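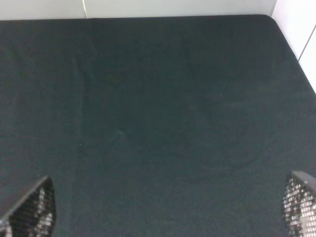
Isn't a line just a sign that they need more staff, somebody asked me at the end of the last session, and couldn't we say so and move on to the next unit? I gave a mumbled answer on the way out the door, so these notes start with a better one.

Notes for Session 2: Waiting in Line

More staff will shorten most lines. I'm not going to argue with that. But you can have plenty of staff over a whole day and still have a terrible line at lunch, and you can have a line at a counter that looks, on paper, like it has time to spare. The thing that does the damage is unevenness. People don't show up one every five minutes like beads on a string. They show up in clumps, and some of them want a stamp and some of them want to dispute a bill from last July. When a clump arrives the line grows, and when there's a gap the person at the counter sits idle, and you can't put those idle minutes in a jar and spend them later. I'll probably say this three more times before the end of the course (sorry in advance).

Three words we need

I'll keep the vocabulary small. Arrival rate is how many people turn up in a given stretch of time. Service time is how long one of them takes once they get to the front. Utilization is the share of the time your server is busy – if customers arrive ten an hour and each takes three minutes, that's thirty minutes of work in a sixty-minute hour, so the server is busy half the time.

"Server" in these notes always means whoever or whatever does the serving: a clerk, a gas pump, a ticket window, a doctor. Some books say "channel." I find that confusing and I won't use it.

The one formula

If you only keep one thing from this whole unit, keep this one, because it works for shops and hospitals and email inboxes and nearly anything else people or things pass through. The average number of people in a place equals the average arrival rate times the average time each one stays.

We did it in class with Hotetti, the coffee counter. Say 2 people walk in every minute, and each one is in there 11 minutes from door to door. Then on average there are 22 people inside. It doesn't matter how the counter is arranged, or whether they're served in a fair order, or whether half of them are very slow at picking a muffin!

Now turn it around, which I think is the more useful direction. You walk into a clinic and see 27 people waiting. The sign-in sheet shows that 54 people an hour have been coming through. Divide one by the other and you get half an hour. You didn't have to time anyone. Two warnings, though. Keep your units straight (people per hour with hours, people per minute with minutes – I took points off for this on the quiz and I'll do it again). And it's a long-run average for a place that's fairly steady. If the doors opened five minutes ago and the crowd is still building, the formula isn't going to help you much.

Why a busy counter gets bad so fast

I drew the curve on the board and a few of you said it looked wrong. It isn't. For the simplest kind of line, with one server and very random arrivals and service, the average number of people in the place (waiting plus being served) is utilization divided by one minus utilization. Try it:

Busy half the time: one person on average.
Busy 80 percent of the time: four people.
Busy 90 percent of the time: nine people.
Busy 95 percent of the time: nineteen people.

Look at the last two. You've squeezed a little more work out of the same clerk, and the crowd has more than doubled. I've worked at places where the manager would see a clerk idle for five minutes and decide the counter could take on another job, and I wish I'd had this table taped to the wall back then. Some idle time is what you pay to keep the waits bearable.

Real counters don't follow the simple formula exactly. If service times are very regular (a car wash, say) the crowd is smaller than the formula says. If they're all over the place, it's larger. The general shape of the curve stays the same, flat for a long while and then steep.

The Skalach ferry

We ran out of time on this one, so I'm writing it out. In the Skalach case in your packet, the ferry office sells tickets from four windows, and each window has its own line. On a summer morning 400 passengers buy tickets before the first boat. The office had two complaints over and over. One was that it took too long. The other, and there were more of these, was that the next line always moved faster.

Think about that second one for a minute. If there are four lines and you pick one with no special knowledge, the chance that yours turns out to be the fastest is one in four. So three times out of four somebody else does better than you, and you're standing right there with nothing to do except watch it happen. People aren't being grumpy or unreasonable when they say the other line is faster. Most of the time it is!

The office's plan was to make one line that feeds all four windows. Before you read on, jot down what you think changes: the average wait, the longest wait, the complaints, the floor space.

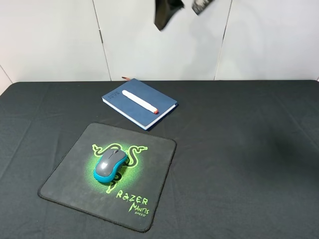 Does a single shared line cut the average wait?

It usually does, because no window sits idle while somebody is waiting for a different one. How much it cuts depends on how people behaved before. If passengers were already hopping over to any window that came free, the average hardly moves, and what you gain is mostly fairness. If they stayed put (families with luggage tend to stay put) the gain is bigger. The really long waits shrink in either case, since one slow transaction no longer traps everybody behind it.

What gets worse is how it looks. One line of forty people looks awful from the door, even when it moves four times as fast as the old ones did. Some people will take one look and leave. There's also a short walk from the head of the line to the window, and if the windows are far apart that walk eats up part of what you gained. The case mentions both and then sort of drops them. I'd like you not to drop them in your write-up.

When separate lines are better

Separate lines make sense when the customers are really different from each other. The hardware store in the Sæther reading has a counter for key cutting and a counter for returns, and putting those two in one line would be silly – the clerks have different training and the jobs don't overlap. Express lanes are the in-between case. They make quick customers happier and slow customers a bit less happy, and if the express clerk has nothing to do while the regular lanes are backed up, you've thrown away the whole advantage of sharing.

My own rule, and you're allowed to disagree with it in your paper, is to share by default and split only when somebody can tell me exactly which customers go where and how they'll know it when they walk in.

How long it feels

The minutes on the clock and the minutes in somebody's head are two separate things. Time with nothing to do feels longer. Waiting before anything has started feels longer than waiting in the middle, so a quick "we've got you, have a seat" helps a lot, even though it doesn't speed anything up. Waits with no explanation feel longer, and so do waits where somebody seems to be cutting in.

The Judside bus stop reading is good on this. The buses there didn't run any more often after the arrival signs went up, and riders still reported shorter waits. I'd be a little careful with that one. They asked riders to remember their waits, and memory is exactly the thing the signs would change. Which doesn't make the signs a bad idea! It just means you should say what got measured.

For next time

Pick a line you stand in anyway – groceries, cafeteria, post office – and watch it for half an hour. Write down when each person joins and when each one is finished. Work out the arrival rate, the average time in the place, and the average number of people there, and see whether the formula holds up. It'll be a bit off at the edges, with people who were already there when you started and people still waiting when you stopped. Write a sentence or two on how you handled those.

Please ask before you stand in somebody's shop with a clipboard. One page is plenty, and handwritten is fine as long as I can read the numbers. Bring your Skalach answers too, including the ones you jotted down before reading mine.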